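4.2 Mentor Hours and What Students Did With Them

The plan, as set out in Section 3, was that each student at the Kesholm site would receive 50 minutes of mentor time per week, delivered through the Flatska help queue and logged automatically. The plan survived until the second week of August. By then the students had worked out that the queue favored short questions, and so they asked short questions. Many of them were one question cut into slices.

We had expected beginners to ask for help with syntax. They did, but mostly they asked for help with passwords. Of the 790 tickets opened during the program, 400 dealt with logging in, being logged out, or being logged in as somebody else. The Flatska queue has a category called "Conceptual," which we had hoped would fill up with loops and functions. It was used chiefly by students who could not find the category called "Account."

This makes the raw ticket count a poor measure of learning, and we do not use it as one. What we report instead is the mentors' own coding of the remaining 390 tickets, done independently by 2 readers and then argued over. The arguments were long. One reader held that "it still does nothing" is a debugging question, on the grounds that the student has formed a hypothesis and tested it. The other held that it is a complaint. We settled on a third code, "report without request," and it became the largest group in the set.

Tickets in this group turned out to be useful. A student who wrote one was more likely to come back the same afternoon with a proper question, and the proper question tended to name a line of code. Mentors who answered the first ticket at once, with a fix, rarely saw the second. Mentors who were slow, or at lunch, saw it often. We hesitate to recommend lunch as a teaching method, but the pattern held at both sites, Kesholm and Honorato, and among students who had done some programming before as well as those who had not.

The Evus exercises, which ran alongside the queue, produced fewer tickets and longer ones. They move from on-screen code to bench work in the final unit (Figure 3), and students there were allowed to ask a mentor in person before opening a ticket. In-person questions went unlogged, so the drop in the final unit should not be read as a gain in skill. It may only mean that talking is quicker than typing. 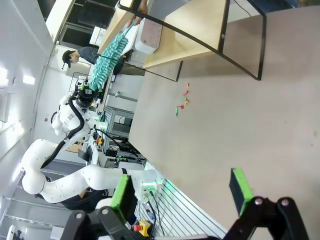

Figure 3. Bench surface with small colored pieces, two gripper fingers with green pads in the foreground.

Kęstutis Zariņš, commenting on a draft of this section, objected that slow answers look helpful only if one ignores the students who never came back at all. He is right that the queue records no departures. Gervásio Pacheco went through the attendance sheets to check and found them filled in with great confidence and, on two days, in advance. We have left those days out of Table 5, and the rest of the comparison is given there with the prior-experience groups kept separate.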